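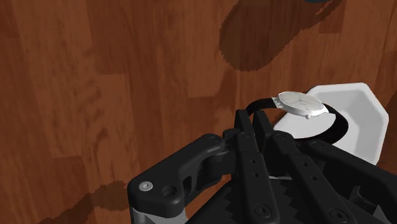 *Fig. 1. White octagonal tray on a wooden surface (rendered).*

March 23, 2022. Cosmetics bench, Clandale site.

Batch 3555 of the tinted lip balm was poured this morning. The wax phase was melted and held at 165 °F until clear, and the pigment paste was then added under slow stirring. The paste was supplied by Levchenko and is the cooler of the two reds under review. The warm red remains on hold pending a fresh color card.

Twenty tubes were filled and set aside at room temperature. Two showed a shallow sink at the center and were topped up by hand. The remainder were level.

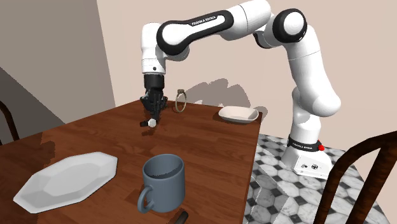
Drag on the back of the hand was heavier than in batch 2805. The beeswax level is the same in both, so the change is attributed for now to the new lot of castor oil from Sidthorpe. A sample of the earlier lot is to be requested for comparison.

Scent was judged acceptable. A faint waxy note persists after the Clorko vanilla fades.

Pending:

- Repeat the pour with less beeswax; all other amounts unchanged.
- Place four tubes in the warm cabinet and check for sweating.
- Correct the label draft, which still carries the August ingredient order.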